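地点：Trukenik 二楼小会议室，线上同时接入
时间：上午九点半开始，十一点四十结束
主持：Ambros Bühler
记录：Halyna Holovko
参加：示教采集组、仿真组、训练组；Ferrand 方面派人线上旁听前半场
缺席：Sunov 现场组（书面意见已提前发来，并入第五项）

# Nernel 项目 示教采集例会纪要（二月）

## 一、上次会议遗留事项

1. 手柄死区。上次提出手柄回中后末端仍有慢漂，仿真组已把死区调大，操作员试用后反映漂移消失，但小幅度微调变得迟钝。会上决定平移方向保留新值，旋转方向退回旧值，下次例会前再听一轮意见。

2. 片段命名。旧规则把操作员代号放在最前，训练组按任务检索时很不方便。新规则改为任务、版本、操作员、序号。旧数据由脚本统一改名，改名前先做只读备份。脚本写好了，还没有跑。

3. 操作台的座椅高度。已换，不再讨论。

4. 示教说明书第二章。采集组上次答应补写“如何开始一段示教”，目前只有提纲。Bühler 要求本月内交初稿，篇幅不限，先让新人能照着做。

## 二、采集进度

本阶段目标为 1000 段合格示教，截至开会当天早上，验收通过 709 段，另有 39 段退回。退回的片段不计入进度，也不删除，单独存放，留给训练组做失败样本的分析。

参与采集的操作员共六人，其中新加入的几位还在用练习场景，练习片段一律不进正式库。

采集组说明，前半段进度快，原因是任务简单，只做“移到面板上方并停稳”。进入旋钮任务之后，单段用时变长，重来的次数也多了。训练组问能否把两类任务混在一起录，这样当天的数据不会全是难的。采集组认为可以，但操作员在两类任务之间切换时手感需要重新适应，建议每半天换一次，不要逐段换。会议同意按半天换。

训练组另外提出，进度表上只有总数，看不出各任务的分布。仿真组答应在看板上加一栏。Bühler 要求看板上的数字以验收为准，已录制未验收的另列，不要合并。

关于退回的 39 段，采集组做了归类，主要有以下情况：

- 开始录制时夹爪已经在动，缺少静止段；
- 途中手柄断连，重连后末端跳了一下；
- 任务完成后操作员忘记结束，片段尾部拖得很长；
- 夹爪碰到面板边缘，面板移位，后面的动作已经没有参考价值。

前三种属于流程问题，可以靠界面提示解决。最后一种在会上讨论得比较久，放到第四项。

## 三、仿真场景与物品摆放

仿真组介绍了当前版本的场景。长工作台为浅色木纹台面、深色金属支架，两台机械臂都在台子靠后的一侧，左边一台装在台面后角的安装板上。本阶段示教使用中间偏右的这一台，它的起始位姿定为夹爪朝下、张开，停在控制面板上方。面板右边立一只绿色易拉罐，罐子前面放一个深色小件；蓝色小块放在台面左侧，离面板较远。

采集组问，罐子离面板这么近，是否有意安排。仿真组答复，罐子和小件都是干扰物，位置在小范围内随机，但不会压到面板上，也不会掉出台面。蓝色小块留给下一阶段的抓取任务，本阶段操作员不要去碰。

对随机范围，大家意见不一致。训练组希望范围再大一些，最好罐子能出现在面板的任意一侧。采集组担心罐子到了面板后方，操作员从现有视角看不清夹爪和罐子之间的空隙，碰倒的概率会上升。折中办法是先把范围扩到面板左侧，后方暂不放，等新视角调好再开放。

面板的朝向也要随机。仿真组已经做好，转角可以按任务设定。采集组试过几段，认为转角大时手腕要绕一个弯，初学者容易走到关节限位附近，屏幕上提示变红以后又不知道往哪边退。会议决定练习场景里先加入转角样例，正式任务中逐步放开。

背景方面，靠墙的灰色货架和架上的深蓝色收纳盒保持原样，暂不随机。训练组说明，先看模型是否会依赖背景，如果会，再安排改动。地面黄色标线同样不动。

光照由仿真组负责。机械臂的影子落在台面上，有时会盖住任务区域。训练组不要求消除影子，只要求同一段示教内光源不变。仿真组确认目前就是这样做的。 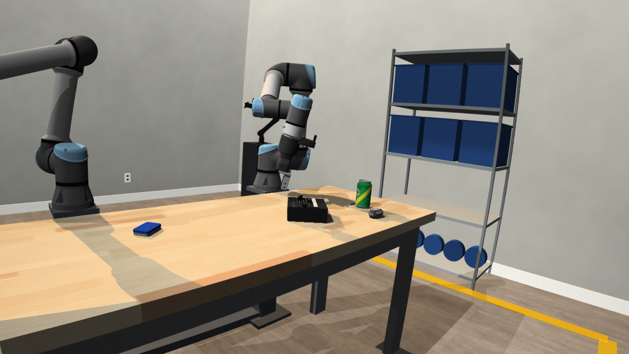 ## 四、手把手示教与遥控示教的取舍

本项由采集组先讲。手把手示教，即操作员直接扶着实体臂的末端带一遍动作，系统记录各关节的轨迹；遥控示教，即操作员坐在操作台前用 Ferrand 手柄控制。仿真里只能用后一种，Sunov 现场两种都有条件做。

采集组在 Sunov 试录过一批手把手的片段，感受如下。动作流畅，几乎不需要培训，新人当天就能录。缺点是人的手和前臂经常进入相机画面，训练组拿到以后要么裁掉，要么遮挡，处理起来很费工。另外扶臂的人容易用力过猛，力的读数里混了人手的力，旋钮任务恰恰要用这个读数。

训练组的看法是，只用轨迹、不用图像的部分，手把手的数据可以收。要用图像和力的部分，只收遥控的。

Ferrand 方面旁听人员插话，说手柄的震动反馈可以按接触力调节，目前 Trukenik 使用的是出厂设置，偏弱。采集组表示没有注意到有这个设置，会后请对方发配置说明。

Bühler 提出，两种数据即使都收，也必须在元数据里写清来源，不允许后补。过去有一批片段没有写来源，训练组靠看画面里有没有人手来判断，这种做法以后不再接受。

会议对本项形成以下决定：

1. 仿真部分全部采用遥控示教，沿用现有手柄。
2. Sunov 现场的手把手示教只用于轨迹学习，单独建库。
3. 旋钮任务在现场也用遥控。
4. 元数据增加“示教方式”必填项，未填写的片段在验收时自动退回。

接着讨论面板被碰移位的问题。仿真里的面板没有固定在台面上，夹爪从侧面碰到就会滑动。采集组希望直接把面板锁死，操作员压力小，合格率也会上去。训练组反对，认为现场的面板同样没有固定，仿真里锁死之后，模型学不到“轻一点”这件事。仿真组补充，摩擦系数可以调高一档，轻碰不动，重碰才动，这也更接近 Sunov 发来的实测情况。

讨论后同意先调高摩擦，不锁死。移位后的片段如何处理，按移位发生的时刻区分：夹爪接触旋钮之前移位的，退回；接触之后移位但旋钮已经拨到目标位置的，由验收人员看过再定。采集组要求把“看过再定”写得具体一些，免得不同的人结论不同。Holovko 会后起草一份判定说明，附几段典型片段。

操作员普遍反映最难的是接近旋钮的最后一小段。旋钮小，夹爪指尖细，从上方下去时角度稍偏就会碰到旁边的旋钮。有操作员习惯先停在面板上方，把手腕方向对好，再直着往下；也有人边下边调。两种做法在成功时用时差不多，后一种失败更多。采集组建议把前一种写进说明书，作为推荐做法，但不强制。

训练组对此有保留。如果所有人都用同一种走法，数据会过于整齐，模型偏离一点就不会往回修正。希望保留一部分边下边调的片段，也希望操作员在走偏以后自己拉回来，不要一偏就重录。采集组同意，前提是验收标准里明确写出“走偏后自行纠正的片段视为合格”，否则操作员还是会怕被退回。

此条写入验收标准，即日起执行。

## 五、相机视角与操作员界面

目前操作员主屏幕使用斜前方视角，副屏幕为俯视。采集组做过内部询问，多数人平移时看主屏，对位时看俯视，来回切换视线比较累。有人提出把俯视画面叠在主屏角上，仿真组说技术上没有困难，但叠上去以后会挡住台面左侧。本阶段左侧没有任务，可以先这样用，下一阶段再改位置。

俯视画面里，右侧那台臂的手腕和夹爪会遮住一部分面板，夹爪尖端与旋钮的上下距离也看不出来。仿真组建议增加一条投影线，从夹爪尖端垂直投到面板表面，只在操作员界面显示，不写入录制的图像。训练组要求务必确认这一点，录制的图像里一旦有辅助线，整批作废。

Sunov 现场组的书面意见有两条。第一，现场的俯视相机装得比仿真里低，视野小，希望仿真增加一个同样高度的机位。第二，现场操作台离工作台较远，操作员完全靠屏幕，听不到碰撞声，建议仿真也不提供声音，保持一致。仿真组对第一条没有意见，请现场组提供安装尺寸。第二条，仿真目前本来就没有声音，维持现状。

会上还看了俯视机位下的画面，对相机的倾斜角度有争论。训练组倾向保留现在的斜向构图，台面对角穿过画面，两边都能看到地面。采集组更习惯台面横平的画面，推手柄向右，夹爪也向右，不用在脑子里转一次。仿真组说录制用的机位和操作员看的机位可以分开，前者不动，后者转正即可，手柄的坐标系跟着操作员机位走。

这个办法各方都能接受。需要注意的是坐标系换了以后，录下来的动作仍要统一转换到基座坐标系，不能把屏幕坐标写进数据。仿真组负责核对。
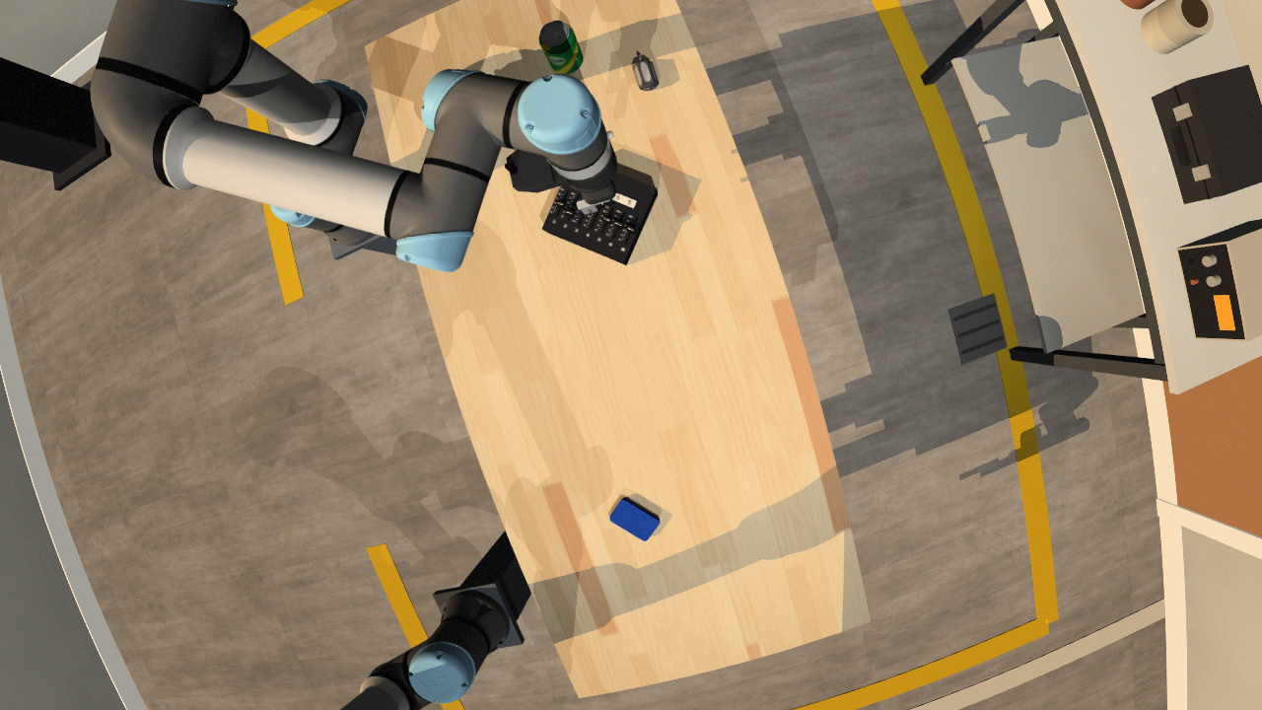 左侧那台臂在本阶段示教中要不要一并记录？

左臂的关节数据照常记录，位姿固定，不接收手柄指令；训练时是否使用由训练组决定。

另有几条界面方面的小事，一并记下：

- 开始录制前增加短暂倒数，倒数结束前手柄指令无效，用来保证静止段。
- 手柄断连时自动中止当前片段，并标为无效，不允许续录。
- 结束键改到手柄左手侧，现在的位置容易误按。
- 关节接近限位时，除了变红，再显示应当退回的方向。
- 屏幕字体偏小，操作员要求放大，仿真组当场改了，下一版带出。

采集组问结束录制能否改为自动判断，旋钮到位后系统自己停。仿真组认为可行，但训练组希望到位之后保留一小段撤离动作，夹爪离开面板再结束。最后定为旋钮到位后仍由操作员撤离，撤到起始高度时系统自动停止，操作员也可以手动提前结束。

## 六、操作员培训与排班

新人培训目前没有固定做法，谁有空谁带。带出来的人习惯各不相同，有的握手柄很紧，指令一顿一顿；有的喜欢大幅度推，再猛地回中。这些在轨迹上看得很清楚。训练组并不要求人人一样，但抖动过大的片段，动作标签噪声高，用处有限。

采集组提出的培训步骤，会上逐条过了一遍，修改后如下：

1. 先看现有合格片段的回放，同时看手柄输入的曲线。
2. 在练习场景里只做平移，台面上不放干扰物。
3. 加入手腕旋转，练习让夹爪在面板上方对准指定旋钮，停稳后撤回。
4. 接触旋钮，面板锁定，先不考虑移位。
5. 解除面板锁定，放上罐子和深色小件，完整做一遍。
6. 由带教人员看回放，逐段说明问题，通过后开通正式库权限。

第四步是练习场景中唯一允许锁定面板的地方，不与第四项的决定冲突。

关于连续操作时间，采集组反映下午后半段的退回率明显比上午高，操作员自己也说眼睛累。Bühler 同意把下午的连续录制时段缩短，中间安排回放检查，检查工作也算在采集工时里。排班表由采集组重排，发给各组确认。

有操作员书面提出，希望能看到自己被退回的片段和退回理由。目前只有验收人员能看到。会议认为合理，看板增加个人页，退回理由用固定选项加一栏文字说明。个人页只有本人和带教人员可见，不做排名。 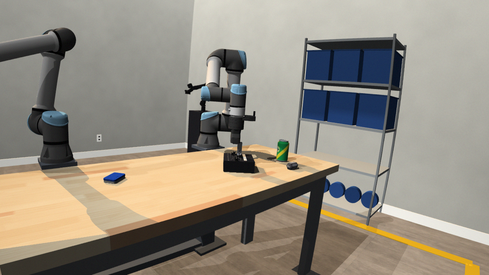 Halyna Holovko 对此提出，退回理由如果只给固定选项，操作员看了还是不知道错在哪一刻，她希望每条理由都能带上时间点，点开就跳到对应的位置；验收时多花一点工夫，但同样的错误会少犯几次。训练组表示时间点对他们也有用，可以据此把片段的前半截保留下来。仿真组估计改动不大，列入下一版。

验收人手也在这里一并讨论。现在验收与采集的人有重叠，出现过自己验自己片段的情况。决定从下一批开始，系统分配验收任务时避开本人。

## 七、数据交接

正式库的数据按批交给训练组。训练组要求每批附一份说明，写明场景版本、手柄设置版本、随机范围和参与操作员的代号。手柄死区改过一次，前后片段的动作分布可能不同，没有这份说明就无法区分。

采集组问，已经验收的 709 段中，死区调整以前录的是否要重录。训练组答复不用重录，先分开训练，看差别有多大。如果差别明显，再考虑在动作数据上做校正。

录制频率维持不变。曾有人建议提高图像的帧率，训练组看过存储占用后撤回了这个建议。动作与图像的时间戳对齐由仿真组再抽查一遍，抽查结果写进本批说明。

旧数据改名（见第一项）安排在交接之前完成，交接之后路径不再变动。

## 八、待办事项

| 事项 | 负责 | 时限 |
|---|---|---|
| 运行改名脚本，先做只读备份 | 仿真组 | 本批交接前 |
| 面板摩擦调高一档，发新场景版本 | 仿真组 | 下次例会前 |
| 投影线只在操作员界面显示，核对录制图像 | 仿真组 | 新版本发布前 |
| 操作员机位转正，核对动作坐标转换 | 仿真组 | 新版本发布前 |
| 看板增加任务分布和个人页 | 仿真组 | 下次例会前 |
| 说明书第二章初稿 | 采集组 | 本月内 |
| 面板移位的判定说明，附典型片段 | Halyna Holovko | 下次例会前 |
| 下午排班重排 | 采集组 | 本月内 |
| 手柄震动反馈配置说明 | Ferrand，采集组跟进 | 待对方回复 |
| 俯视相机安装尺寸 | Sunov 现场组 | 待定 |
| 新旧死区数据分开训练并比较 | 训练组 | 交接后 |

## 九、其他

Sunov 现场组请求借用一套手柄，Bühler 同意，先借备用的那套，登记后寄出。

下次例会仍在上午，地点不变。训练组届时介绍第一轮模型在旋钮任务上的表现，请采集组至少来两名操作员，对照自己的示教看模型的动作。

对本纪要有修改意见的，请直接回复记录人。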